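We use cookies to remember your settings and to count visits. By continuing to read you agree to this. Accept | Manage settings

An afternoon with the gripper builders in Zaldale

2019-06-08

I had been promising myself a trip to the Ostach workshop ever since I started on my own little arm in the basement, and this June I finally ran out of excuses. It's a shared workshop in Zaldale, up past the old rail yard, and they hold an open afternoon now and then when anyone can wander in, drink their coffee and ask silly questions. I had plenty of those saved up (my own project has been stuck at the wrist joint since winter), so I packed a notebook and a sandwich and took the bus.

The bus, I should warn you, lets you off at the bottom of a long hill. There's a closer stop, but I only learned about it on the way home. By the time I got to the door I was pink in the face and very glad of the glass of water somebody put in my hand before I'd even said my name. That set the tone for the day, really. They are lovely people, and not one of them made me feel like a beginner, though I surely am.

The project that everybody wanted to talk about is called Pal. It's a pair of hand-held grippers that you carry about like a pair of oversized salad tongs and use to do ordinary jobs: opening a door, picking up a cup, putting a plug away. The idea is that whatever you do with the tool in your hand gets recorded, and later on a robot arm with the same kind of fingers can learn the job from your recordings. I'd read about this sort of thing but I had never held one, and I'd somehow pictured a tidy little gadget. It's a good deal bulkier than that! The body is bigger than my hand, and you feel every bit of it in your forearm after a while.

I was shown how the fingers are put together first, and that was my favorite part of the whole visit. They've been through 9 versions of the jaw, all kept in a shoebox, and I was allowed to tip them out on the bench and paw through them. The early ones are plain hard plastic and, I was told, couldn't hold on to a pen. Then comes a run of them with bits of bicycle inner tube glued on, which I thought was a fine idea and which apparently peeled off on the first warm day. The newer ones use a black rubber piece folded into a V, with a textured pad on each side of the fold, so that a round thing like a handle settles into the middle by itself. I squeezed one over my own finger and it has a surprisingly nice, firm grip to it, a bit like a calf sucking your thumb (I grew up near cows, you'll have to forgive me).
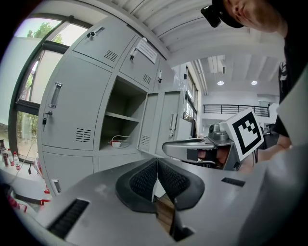
Doors are the hard job, everyone agreed on that. A cup will forgive you if you come at it a little crooked, but a door wants to travel along its own path, and if your hand doesn't travel with it the fingers slide off or the whole tool twists. The trick I was taught is to loosen your shoulder and let the door lead, as if you were dancing with somebody who knows the steps better than you. I tried it four times with an ordinary metal locker door. The first two were a disgrace. The third was all right. On the fourth I got so pleased with myself halfway through that I stopped paying attention and banged my knuckles, and there was some kind laughter.

Keys came up too. Lockers tend to have a key hanging somewhere near the handle, and a key swings and jingles and gets in the way of a wide finger. One school of thought in the workshop says take the keys out and make life easy, and the other says leave them in, because a robot in a real building will meet them sooner or later. I listened to this argument for a good long while and ended up on the side of leaving them in, though I noticed I only felt that way once my own turn was over.

The other thing I had wondered about was the printed squares, those blocky black and white patterns you see stuck on robot gear. They're markers that a camera can find easily, so the software can work out where the tool is and which way it's tilted. You can print them at home on plain paper. The advice I wrote down, underlined, was to mount them on something stiff and perfectly flat, and to leave a good white margin outside the black border. I've been taping mine to cardboard from a cereal box, which bends if you look at it sternly, so that explains several wasted evenings.

We stopped for coffee after that, and I got to compare notes on costs. They reckon one gripper comes to 300 in parts if you print the housing yourself and don't count the ones that came out warped. The camera takes the biggest bite. The housing takes the most patience, with long prints that have to be started before supper and are still going at breakfast. I asked whether a cheaper spool would do for the body, and got a very thorough answer that I only half followed, but the short of it was yes for the covers and no for anything that carries load.

There was also a visitor table from the Uvton group, who are building something similar with a single gripper and a foot pedal. I didn't get as long there as I wanted. The pedal starts and stops the recording, so your hands stay free, and I've been thinking about it ever since. I have an old sewing machine pedal in the closet that might do nicely.

I left much later than I'd planned, with a spare pair of rubber pads in my coat pocket (a gift, and I'm still touched by it) and a page and a half of notes. The pads are on my bench now beside the arm. They don't quite fit my fingers, being wider, so the next job is to redraw the finger mounts, and after that I'll get back to the wrist. If you go up yourself, stay on the bus for one more stop.

Comments (3)

tinker_marsh
Really enjoyed this. Did they say what kind of rubber the pads are? I've been using shelf liner and it wears smooth in no time.

pedalboard
The sewing machine pedal will work fine but check what's inside it first. Some are a plain switch and some are a variable resistor, and you'll want to wire those differently. Mine was the second kind and I lost a weekend to it.

gran_with_a_printer
I was there too and I think I was ahead of you in the door line! My wrist ached for two days. Foam board from the craft store is good for the markers, by the way, nice and flat and easy to cut.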